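Plellanura word bars: README

Last touched 2022-11-20

Hi! If you've landed in this folder you probably want to know what's in it, so let me get going before I wander off topic (I will anyway). Plellanura is my set of word layouts made from flat plastic bars and curves. You get a word on a card, you get a pile of pieces, and you build the word flat on a table in big chunky capitals. I started it in July with a tub of parts and a marker, and it has grown into 159 layouts, which is more than I ever meant to do.

What's in the folder

words.txt is the word list, one per line, all caps.
layouts is a folder with one text file per word, saying which pieces go where.
pictures has the tabletop shots.
notes.txt is me grumbling to myself. Read it if you like, there's some useful stuff about the letter S in there.

The pieces

Straight bars and curved ones, that's really it. The bars have round holes in them because they're meant to be joined up as linkages, but I never pin anything together for the words. Everything just lies on the table. The curves are the fun part! Without them your B looks like an 8 off an old alarm clock and your R looks like it needs a doctor.

My pieces came from a craft supply place called Arkent, and I topped them up later with a bag from Lương when I ran short of curves. The two lots don't match perfectly in color. I've stopped caring. In the layout files I write "pink" for anything in the pink to magenta family and "blue" for the light blues, so please don't email me about shades (okay, you can, but I'll just agree with you).

How the letters are built

A is two bars leaning on each other at the top, an upside-down V. I leave the crossbar out when pieces are tight, and people still read it fine inside a word. I is one bar. N is three. B and R both want a straight spine, and that's where your curves go first, so if you're short, pick words without them. Lay the spines down before anything else and get them standing the same way, then hang the rest off them. I did it the other way for weeks and every word came out sloping downhill.

Stacking is allowed. One bar on top of another still counts as a single stroke in the layout files, and I mark it with a plus sign. It's handy for storing spares where you'll want them, and I kind of like the sliver of second color down the side.

Cards are plain white with the word in black marker. Handwritten is fine, mine certainly are. Stand the card up at the back of the table where you can glance at it without moving your head.
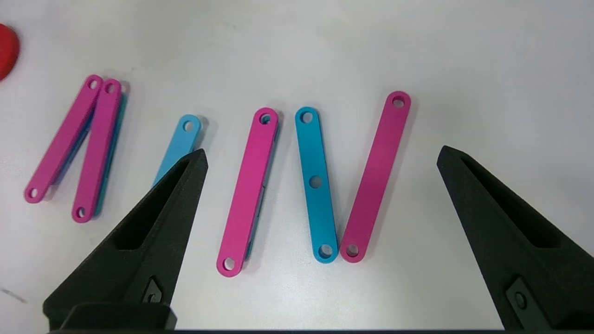
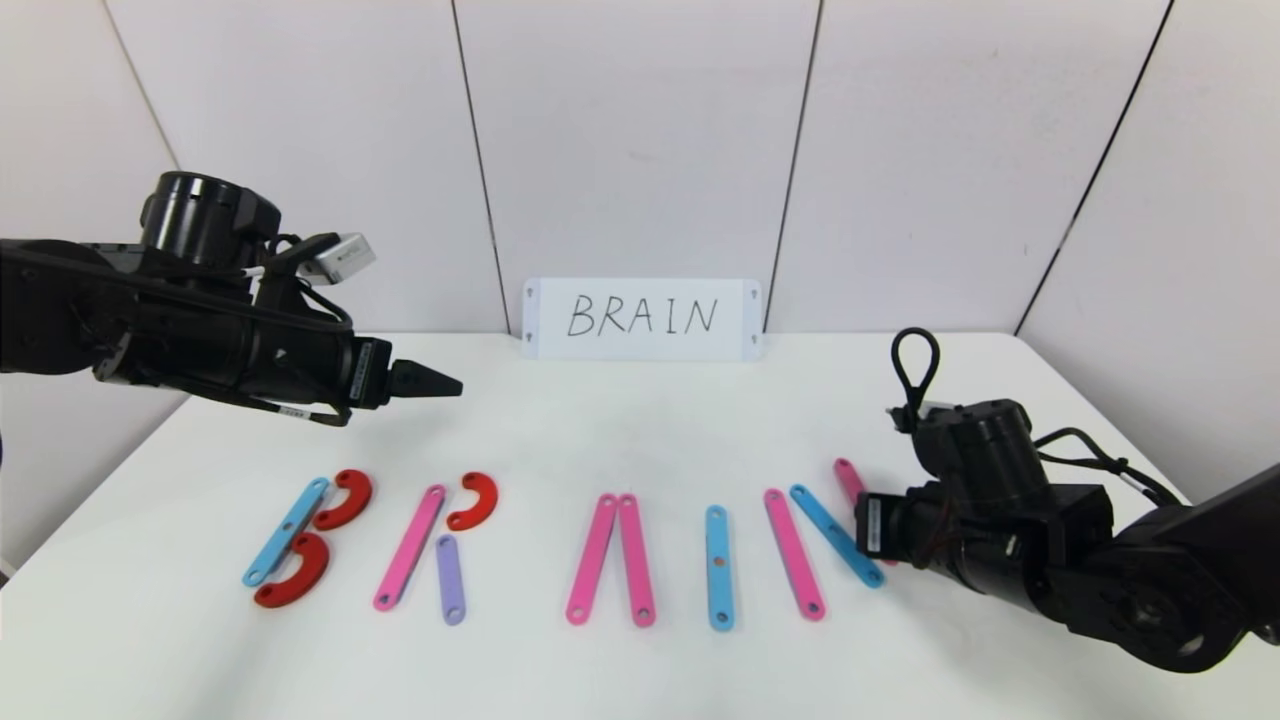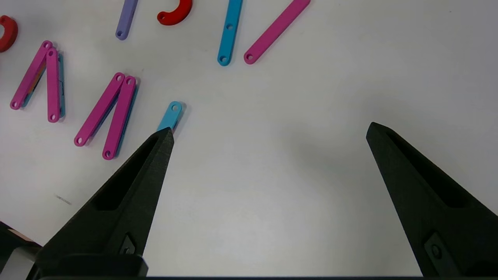 Word length matters more than you'd think. Anything up to five letters fits on my table with room to breathe, and past that I start squeezing the gaps and it gets hard to tell where one letter ends. There are 2 six-letter words in the list and I regret both of them. If your table is bigger, go wild.

Known problems

The layout file for QUILT has the tail of the Q on the wrong side. I keep forgetting to fix it.
Some of the older files say "arc" and some say "curve". Same thing.
The Uleo viewer chokes on any notes file over 500 lines, so I split mine into 2 parts. Open the first one first.

Using it

Help yourself. Print the list, change the words, swap in your own colors, use bottle caps for all I care. If you work out a decent-looking G, please send it to me, mine still looks like a C with a hiccup.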